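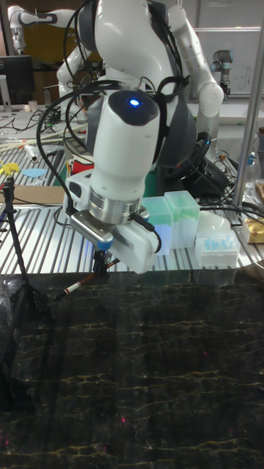

Venla Ruotsalainen
Autora de relatos y técnica de laboratorio

El rotulador

¡Otra vez!, dijo Pascual, y volví a poner la mano en la muñeca del brazo.

Llevábamos toda la tarde con el rotulador. Nomemton nos había pedido 100 demostraciones limpias antes de que acabara agosto, y yo, que venía de pipetear en silencio durante media vida, me lo estaba pasando como una niña. Hay que contarlo bien: cuando el brazo está en modo libre pesa poquísimo, lo empujas con dos dedos y baja, lo sueltas y se queda donde lo dejaste, con su lucecita azul encendida en la muñeca, esperando. Es como bailar con alguien muy alto y muy educado.

—Más despacio al final —me decía Pascual—. Si entras con prisa, él aprende la prisa.

Y tenía razón. En las primeras repeticiones yo llegaba al borde de la mesa como quien coge las llaves al salir de casa, y luego, cuando el brazo lo intentaba solo, daba el mismo tironcito que yo. ¡El mismo! Me reí tanto que tuve que sentarme. Nunca había visto un gesto mío desde fuera.

Así que me puse a estudiar cómo cojo yo un rotulador. Resulta rarísimo. Primero miro, después la mano va un poco más lejos de la cuenta y corrige, y justo antes de cerrar los dedos hay una pausa mínima que me viene de mi abuela, que enhebraba agujas así, conteniendo el aire. Se lo enseñé también. Bajé la pinza inclinada, la llevé hacia la izquierda, paré, respiré y cerré.

—Esa guárdala —dijo Pascual.

A las cinco probamos con el mando a distancia. Me senté en la otra punta del laboratorio, de espaldas a la mesa, con la pantalla delante y las palancas en las manos. Kelirano, que así se llamaba el programa, tardaba un suspiro en obedecer, y ese suspiro lo cambiaba todo: había que querer las cosas un poco antes. Fallé 2 veces. A la tercera noté, juro que lo noté, el rotulador entre unos dedos que no eran los míos.

—Te toca mirar —dijo Pascual, y lo puso en automático.

El brazo bajó. Se inclinó sobre el borde, con todos sus cables colgando, y fue hacia la izquierda sin prisa ninguna. Yo tenía las uñas clavadas en las palmas. Pascual no decía nada.

Entonces, a un dedo del rotulador, se detuvo.

—Se ha colgado —susurró él, y alargó la mano hacia el teclado.

—¡Espera!

Contuve el aire, igual que mi abuela con la aguja. La pinza se cerró.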